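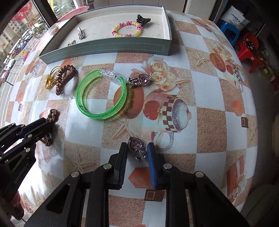
Hair accessories and bracelets on a checkerboard tablecloth.

Home | Guides | Scoring | Support | Contact

Section 2: Setting up the Kaser shot clock for a soccer match

The box says the Kaser is ready to use as soon as you plug it in. I have set up two of them at Mirstead and would not count on that. Leave yourself time before warm-ups.

1. Place the console on the scorer's table, facing the halfway line. Plug it in and wait for the green light.

2. Hold MODE until the display shows SOC. The clock starts in basketball mode, whatever you picked last time.

3. Set the half length with the arrow keys and press SAVE. Press it again. The first press only seems to save.

4. Pair the scoreboard. The maker claims a range of 97 yards. At Mirstead the signal dropped at 53, with a clear view – so test yours from where you will sit.

5. Enter the team names. Long ones get chopped, and "Dahlgren" came out as "Dahlgre" on the big board.

6. Run the clock for a full minute against a watch before the teams come out.

Note: The "auto stoppage" setting is supposed to add time for injuries and substitutions. It has no way of knowing about either one. Turn it off and let the referee keep the time.

Caution: Do not unplug the console at halftime. The score is lost, and the backup feature did not bring it back in the Hilten game.

If the board freezes, switch off the board first, then the console. Agnes Halvorsen keeps a set of flip numbers under the table in February, when the cold gets to the batteries. Bring your own.

We use cookies to improve your visit. Accept | Manage settings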